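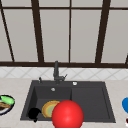 Notebook, simulated kitchen, sink task. Wednesday, second session.

The purpose of the session was to add examples to the Pekico set, in which a round plate and small items of tableware are placed in the sink. The Okano controller was used throughout. The total now stands at 222 episodes, of which 83 await review.

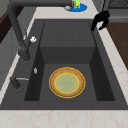

Reviewers are asked to apply the rule agreed in August: an episode is kept only if the gripper is clear of all items at the last step. Slow episodes are to be kept — the Vonholm loader trims idle steps at the start.

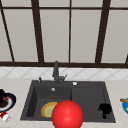 Item positions on the counter are to be drawn afresh for each episode. The seed must be entered in the log before recording begins. It was left out in 3 entries, and these have been set aside.
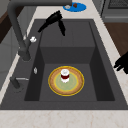
To do: repeat the export with both views, and check that the time stamps agree.

Last updated: Wednesday, 16:40

Comments

Seeds for 2 of the entries recovered from the Figueroa backup. The third should be discarded.

Agreed. Please amend the total once this is done.

Is the trimmed length stored anywhere?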